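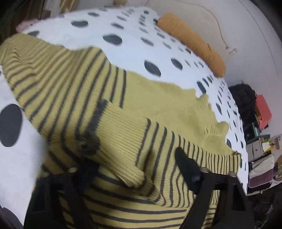
Put the cloth chapter first, one reader of the draft wrote, and let the wooden blocks wait: anyone building a gripper on a kitchen table will try it on a jumper before the week is out, and will want to know why it lets go. The order of the chapters has been kept, as the sums in Chapter 5 are needed here, but the point about the jumper is fair and the worked material below starts from one.

Chapter 6
Fingers for Soft Goods

6.1 Scope

Chapter 5 dealt with rigid parts. A block held between two flat fingers keeps its shape, and the force needed to lift it follows from its weight and from the friction at the two faces. A knitted garment does not keep its shape. It folds under the fingers, stretches between them and presents a different thickness at every point. A striped jumper lying crumpled on a bed may offer a single layer at one place and a rolled sleeve a hand's width away.

The chapter covers the design, printing, assembly and testing of a pair of fingers for this kind of load. They fit the hand-held Sestico body built in Chapter 3. Readers who made the Haldane body instead will need the adapter plate in Appendix B; the finger itself is the same for both.

By the end of the chapter the reader should be able to:
choose a finger opening to suit a given garment;
fit a fingertip pad and check that it is seated;
estimate the closing force at the pad from the force at the trigger;
record a set of trial grasps in a form that can be compared with an earlier set.

6.2 Terms

Pinch. A hold on one or more layers of cloth between the two fingertips, with no part of the finger beneath the garment.

Gather. A hold in which the fingers close across loose cloth and draw it up into a fold. Most successful holds on knitwear are gathers.

Pad. The rounded piece at the end of a finger that makes contact with the load. When a pad is pressed into a knit, the fabric rises on either side of it. The height of this rise is called the crown and is used in Section 6.5.

Crossbar. The member joining the two fingers to the body. All finger dimensions in this chapter are measured from its front face.

Drag. Movement of the whole garment over the surface beneath it while the fingers close. Drag is counted as a fault even when the hold is good.

6.3 Materials and tools

The following are needed in addition to the kit used in Chapter 3.

Two printed fingers, left and right, from the Sestico files
Two Wunder soft pads, medium
Machine screws for the crossbar, with a driver to suit
Spring balance reading to 50 N
Steel rule
One knitted garment with a ribbed cuff or hem
One woven garment, such as a shirt
Notebook

Readers using the shared benches at Lerside should note that the spring balance must be signed out separately and that long prints are only accepted before September, when the room closes for rewiring. The finger files print within the bed limits of both machines there.

6.4 The load

A rib knit stretches far more across the ribs than along them. If the fingers close across the ribs, the first part of their travel is spent taking up stretch and little force reaches the layers beneath. If they close along the ribs, the cloth gathers early. The difference is large enough to be felt through the trigger, and the reader should try both before taking any measurements.

Colour has no bearing on the hold, but stripes are a convenience. They show how far the cloth has moved, and a change in the spacing of two stripes can be read with the rule. On plain cloth, two lines of tacking thread will serve.

The surface under the garment also matters. A bedspread gives way beneath the fingertips and allows them to reach under a fold. A bare bench does not, and a finger set too low will strike it and stall. The figures in Table 6.1 come from 527 grasps made on a bedspread, and a second column gives the same fingers on a bench. Pads were replaced after 2000 closures.

6.5 First exercise

Set the opening to 15 mm, measured between the pads. Lay the knitted garment down without smoothing it. Close the fingers on a single fold, hold, and measure the crown on each side of one pad. Enter both values, then open the fingers fully before moving to the next fold.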